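ロボットに「手本」300回　計量作業の遠隔教示、ビッカムで公開　数字の読み方には疑問も

最終更新：6月　午後4時10分

人が遠隔操作で手本を見せ、その記録からロボットに作業を覚えさせる。産業機器のフェルストラーテ社（ターンデン）が、そうした教示システム「ブリヴィモラ」による液体の計量作業をビッカムの開発拠点で報道関係者に公開した。同社は「プログラムを書ける人がいない職場でも、手本さえ見せれば仕事を任せられる」とうたう。ただ、当日の説明と配布資料を突き合わせると、任せられるまでの道のりはまだかなり長そうだ。

公開されたのは、二本の腕を備えたロボットが絞り出し式のボトルを取り、はかりに載せた小さなカップへ決められた量を注いでボトルを戻すという作業である。食品の試作室や小さな厨房で、調味液やシロップを量り取る場面を想定しているという。人間なら初日に覚える仕事で、説明を受けなくてもできる人のほうが多いだろう。

同社が用意した手本は300回分。12人の操作者が交代で務めた。操作者はロボットと同じ関節構成の小型の腕を両手に握り、手元で動かす。するとロボット側の腕が同じように動く。その間の関節の角度、つかむ部分の開き具合、それに手首や作業台の脇に付けたカメラの映像がまとめて記録され、一回分の手本になる。腕を直接つかんで動かす方式も試したが、操作者の体がカメラに映り込むため、今回の作業では使わなかった。

開発責任者のヨセフィン・バッカー氏は「熟練者の手つきがそのままデータになる」と話した。もっとも、12人のうち厨房や計量の仕事をした経験があるのは何人かと尋ねると、「把握していない」との答えだった。いずれも同社の社員で、操作の練習に最初の数日を使っている。覚えさせる前に、まず教える側が装置に慣れなければならない。この練習にかかった時間は、配布資料の「教示時間」には入っていない。

作業台の上にははかりのほか、まな板も出ている。レモンの薄切りと、黄色いプラスチックのナイフとフォークを載せた配置もあり、周りに関係のない物があっても作業を続けられるようにするための工夫だと説明された。両方の腕の先にはつかむ部分が付いているが、計量で働くのは主にボトルを持つ側である。

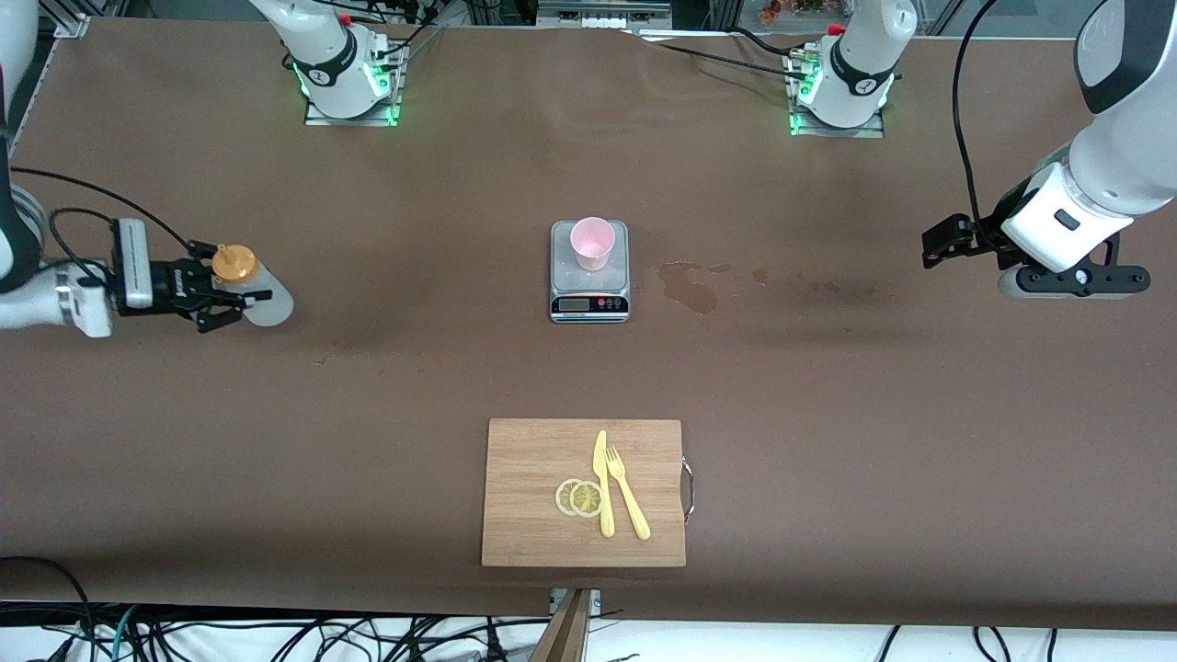
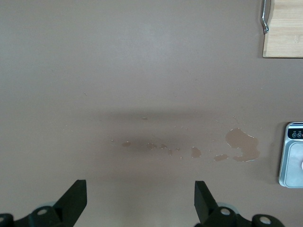 公開の中心となったのは試験結果だった。300回分の手本で学習させたあと、人の操作を外して100回実行し、成功は59回。同社はこれを「初期段階としては力強い数字」と位置づけている。

この59という数字を、現場の側から読み直してみる。残りの41回では、量が足りないか多すぎるか、ボトルを落とすか、注ぎ口がカップから外れるかした。資料にはそれらをまとめて「未達」とあるだけで、内訳がない。量がわずかに足りなかったのと、台の上にこぼしたのとでは、後始末の手間がまるで違う。前者なら人が一押し足せば済むが、後者は台を拭き、はかりを拭き、場合によっては横に置いた食材を捨てることになる。内訳の公表を求めたところ、バッカー氏は「分類の基準を整理している段階だ」と述べるにとどめた。

成功の定義にも注意がいる。試験では、目標の重さから一定の幅に収まれば成功と数えた。その幅がどれだけかは資料に書かれておらず、質疑で問われた同社は「用途に応じて設定できる」と答えた。設定できるのは結構なことだが、今回どう設定したのかという問いへの返事にはなっていない。幅を広く取れば59回はもっと増え、狭く取れば減る。さらに、途中で台の上に液が垂れても、カップの中の重さが合っていれば成功に入るのかどうか。この点も会場では確認できなかった。

産業用ロボットの導入支援を長く手がけてきたコンサルタントのリアンネ・ミヒールス氏は、公開に招かれた一人である。液体は遠隔操作の手本と相性が悪い、とみる。「操作者は、ボトルを握ったときの抵抗を手で感じていません。画面を見ながら、出てきた量を目で追って加減している。ロボットが受け取るのは、その加減の結果だけです」

柔らかいボトルは、中身が減るにつれて同じ力で握っても出方が変わる。人は無意識に握り方を変え、ボトルを傾け、最後の一滴を切るために手首を返す。ミヒールス氏によれば、こうした調整は手本のなかで操作者ごとにばらばらに表れる。12人が教えれば12通りの癖が入る。同社はこれを「多様なデータ」と呼ぶが、平均したところに正しい動きがあるとは限らない。右に避ける人と左に避ける人の手本を混ぜて、真ん中に突っ込む。移動ロボットの分野で昔から知られた失敗で、液を切る動作で同じことが起きない保証はどこにもない。

バッカー氏はこの指摘に対し、現在の学習手法は複数のやり方を区別して覚えられるため、単純な平均にはならないと反論した。同氏はまた、はかりの表示をロボットに読ませ、目標に近づいたら握る力を緩める仕組みを検討していることも明らかにした。表示が映像のなかで小さく、照明の具合で読めなくなることがあり、今のところ安定しないという。

はかりの値を映像から読むくらいなら、はかりから信号線を一本引けばいい。会場でそう口にした記者もいた。実際、決まった量の液体をカップに注ぐだけなら、定量ポンプを使った充填機がとうの昔からある。速く、正確で、台にこぼすこともまれだ。価格も二本腕のロボットとは比べものにならないほど安い。

この点についての同社の説明は、充填機は充填しかできないというものだった。ブリヴィモラなら午前に計量、午後には盛り付けというように、手本を差し替えるだけで仕事を替えられる。筋は通っている。しかし今回公開されたのは計量だけで、盛り付けも片付けも、台拭きもなかった。レモンの載ったまな板は置いてあっても、ロボットがそれに手を伸ばす場面は当日の予定表に入っていない。汎用であることを売りにする製品の公開で、作業が一つだけというのはやはり物足りない。

別の作業を覚えさせるにはまた300回の手本が要るのか。この質問に、バッカー氏は「作業によって異なるが、共通する動きは流用できるので減らせるはずだ」と答えた。どれだけ減るかを示す結果は今回の資料にない。仮に同じ回数が要るとすると、手本の一回ごとに、カップを空にして台に戻し、ボトルの中身を足し、物の位置を少しずらす人が必要になる。同社の記録作業でも、操作者とは別に台の準備をする係が付いていた。その人件費は導入費用の試算に含まれていない。

試算といえば、配布資料には「導入後の省力効果」を示す棒グラフがあるものの、縦軸に目盛りがない。印刷の都合だと説明されたが、目盛りのある版は公開が終わるまで配られなかった。

遠隔操作による教示そのものが役に立たないわけではない。ミヒールス氏も、部品を箱に並べたり布をたたんだりする作業では、手で書いたプログラムよりずっと早く形になった例を見てきたという。失敗してもやり直しがきく作業なら、成功率が多少低くても、ロボットが自分で気づいて繰り返せば済む。注いだ液体は戻せない。「最初の公開にこの作業を選んだのは勇気があると思います。ただ、勇気と完成度は別に見てあげないといけない」と同氏は話す。

気になるのは、失敗したときに誰が引き取るのかである。ブリヴィモラには、うまくいかないときに人が遠隔で操作を代わる機能がある。離れた場所にいる操作者が画面を見て腕を引き継ぎ、区切りのいいところでロボットに返す。引き継いだ間の動きは新しい手本として記録され、次の学習に使われる。同社はこれを「使うほど賢くなる」仕組みとして紹介した。

裏返せば、導入先で起きる失敗を直しながら、利用者が開発元のためにデータを集めることになる。その操作者は誰が雇うのか、記録した映像の権利は誰にあるのか。契約書のひな型は準備中で、公開の場では示されなかった。厨房の映像には従業員の手や声が入ることもある。バッカー氏は「音声は記録していない」と明言した一方、手首のカメラに映った人の扱いについては、導入先と個別に取り決めるとしている。

一人の操作者が何台を受け持つのかもはっきりしない。59回という成績のまま現場に出れば、受け持てる台数はごく限られる。省力化のために入れたロボットに、画面の前で待機する人が一人ずつ付くのでは、仕事の場所が台の前から椅子の上に移っただけになる。同社は将来像として一人で複数台を見る図を掲げたが、そこへ至るのに必要な成功率を尋ねても、具体的な値は返ってこなかった。

会場では報道陣が操作を体験する時間も設けられた。記者も小型の腕を握ってみた。動きはよく付いてくる。手元でひねればロボットの手首もひねられ、遅れはほとんど気にならない。難しいのは奥行きで、画面の上ではボトルの口がカップの真上にあるように見えても、横から確かめると手前にずれている。係員からは、二つの映像を交互に見るこつを教わった。三度試して、注ぐところまで行けたのは一度だった。慣れた操作者はこれを一日中続ける。疲れてくる夕方の手本と朝の手本で質に差はないのかと聞くと、時間帯別の分析はまだしていないとのことだった。

フェルストラーテ社は、ターンデンの食品加工業者と組んで試験導入に進む計画だ。業者名は明かしていない。それまでに手本を追加し、同じ条件で100回の試験をやり直すという。バッカー氏は結果を公表するとしたうえで、時期については「納得できる水準になったとき」と述べた。納得できる水準になるまで出てこない結果を、外から評価するのは難しい。

ミヒールス氏は試験の進め方について、ボトルの中身の量を変えること、操作者のいない部屋で実施すること、失敗を種類ごとに数えることを同社に書面で申し入れた。同社は「参考にする」と回答している。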